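Feira de trocas de Jelville regressa ao antigo mercado e já pede inscrições

3 de março de 2022

Depois de um inverno que pareceu não ter fim, a feira de trocas de Jelville está de volta, e volta ao sítio de onde muitos acham que nunca devia ter saído: o antigo mercado coberto, ao fundo da rua Krawczyk, mesmo ao lado da paragem do autocarro que vem de Skenbridge. A primeira edição do ano faz-se já neste mês, das dez da manhã às cinco da tarde, e as inscrições para quem quer banca estão abertas na papelaria Gralton, que tem as folhas em cima do balcão e uma caneta presa por um cordel (levem outra, que aquela escreve mal).

Para quem chegou à vila há pouco tempo, convém explicar como isto funciona, que as regras são simples mas dão sempre origem a longas conversas. Não se compra nem se vende. Quem traz uma peça de roupa, um livro, um tacho ou um vaso de sardinheiras recebe uma senha por cada objeto aceite à entrada e pode depois levar outro da mesma categoria. As senhas que sobram guardam-se para a edição seguinte, e há famílias que as vão juntando numa gaveta desde os primeiros tempos, quando a feira cabia inteira no salão da junta e se saía de lá com os casacos a cheirar a café.

Na última edição, em julho, passaram pelas bancas mais de 400 pessoas, com um calor que obrigou a mudar os livros três vezes de sítio para fugirem ao sol. A roupa continua a ser a secção mais concorrida, e com razão. Há camisolas de lã feitas à mão, vestidos de cerimónia usados uma única vez, botas de montanha que subiram menos montanhas do que prometiam e uma quantidade espantosa de roupa de criança em muito bom estado, que os miúdos crescem depressa e as avós não sabem parar de comprar.

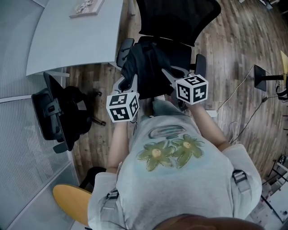
T-shirt cinzenta clara de manga curta, com duas flores verde-azeitona no peito.

Este ano, a roupa de meia-estação ganha uma banca só para ela, junto à porta lateral, com um espelho de corpo inteiro e dois biombos emprestados pelo grupo de teatro. Era um pedido antigo. Até aqui, as peças leves ficavam misturadas com os sobretudos, e quem procurava uma simples blusa de algodão tinha de mergulhar os braços até ao cotovelo em montes de fazenda grossa.

A organização está entregue a Ekkachai Prasertsri, que vive em Jelville há sete anos e que muitos leitores conhecerão das tardes de costura na biblioteca. "Eu entrei na feira para trocar um candeeiro e saí com três cadeiras e uma lista de tarefas", contou-nos, entre duas chamadas telefónicas, enquanto tentava perceber quem tinha ficado com as toalhas das mesas. "O que me dá mais gosto é ver uma peça voltar. Houve um casaco azul que já passou por tanta gente que lhe cosemos uma etiqueta por dentro, para cada dono escrever o nome. Já vamos na segunda etiqueta."

A costura, de resto, vai ter lugar certo. Ao longo de toda a tarde haverá uma mesa de arranjos onde se pregam botões, se sobem bainhas e se remendam cotovelos, sem gastar senha nenhuma. Quem quiser aprender pode sentar-se e ficar, e há linhas e agulhas para todos, embora as tesouras sejam poucas e se agradeça a quem puder trazer a sua de casa. Fechos partidos é que só se aceitam até às três da tarde, que dão muito trabalho e no ano passado houve quem ficasse a coser já com as luzes do mercado apagadas.

Quanto ao que se pode levar, a lista está afixada à porta da papelaria, mas fica aqui o essencial. Roupa lavada e seca, por favor, e com os bolsos vazios. Livros com todas as páginas. Louça sem rachas. Plantas em vaso próprio. Ficam de fora os colchões, os eletrodomésticos de grande porte e a roupa interior, ponto que parecia não precisar de ser escrito e que passou a constar do regulamento. O que sobrar ao fim do dia e não for recolhido pelos donos segue para a loja solidária de Skenbridge, que manda uma carrinha às seis.

Há 200 lugares de estacionamento no terreiro atrás do mercado, mas quem puder vir a pé ou de autocarro faz um favor aos vizinhos da rua Krawczyk, que no verão passado tiveram alguma dificuldade em sair das próprias garagens. A pastelaria da esquina abre mais cedo e promete bolo de laranja à fatia, esse sim a pagar em dinheiro.

As inscrições para as bancas terminam quando acabarem as folhas. Para visitar, basta aparecer com alguma coisa debaixo do braço. Quem tiver cabides a mais em casa pode deixá-los desde já na papelaria Gralton, no caixote que está à entrada, do lado esquerdo.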